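4.2 Unbundled system apps and the claim of faster updates

Figure 3. Gripper with blue textured grip pads at an open teal bin.
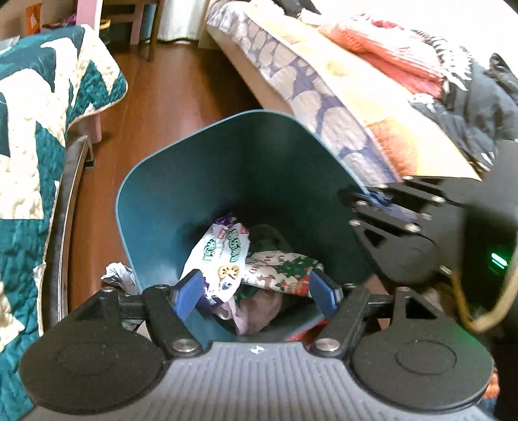 4.2.1 What the store listing does and does not show

Phone makers often say that moving a built-in app out of the system image and into an app store lets users get fixes sooner. The claim is repeated so often that it is rarely tested. Zhuravel and Campbell treat it as settled and cite a Noritz press page as their only source. We wanted to see update records before agreeing.

Kovalchuk, a mid-size handset maker, moved its launcher, gallery and notes apps to the store in December. Lenz obtained the build logs for all three, and Melnychuk matched them against the versions found on 340 phones whose owners had agreed to report app versions once a day. The phones ran the stock Pralum system and had not been unlocked.

Store releases did become more frequent. On paper this supports the maker. But a release is a number on a listing, and our concern is the version that a person has on the phone. Many of the phones had automatic updates switched off, or limited to a home network that the owner seldom joined. On those phones the launcher often sat several versions behind, and before the move the same phones would have been given the newer launcher as part of the next system update. For these owners the change may well have made things worse.

4.2.2 Release notes as evidence

We also read the release notes, all 851 entries. Most use some form of "bug fixes and performance improvements." Chege compared a sample of these entries with the code changes behind them and found that several contained nothing except new translations or a raised version number. A study that counts releases will score such an entry the same as a repair to a crash. We see no good reason to do so, and the earlier work does not offer one.

The speed claims fared no better. Wirkby's test suite opens and closes the launcher 2000 times and reports the median delay. We ran it on the last bundled build and on the first store build, using the same handset model. The difference was smaller than the spread between two runs of the same build. Kovalchuk's notes for that release promise a "noticeably smoother" home screen. We did not notice it.

4.2.3 Limits

Our phones came from people willing to report their app versions, and such people probably update more often than most. If so, the lag described in 4.2.1 is understated. We have one maker and three apps, and the gallery moved to the store with a redesign, so its record is hard to compare with the other two. None of this shows that unbundling is a bad policy. It shows that the case for it has been made with release counts, and we would ask authors who rely on those counts to report installed versions beside them.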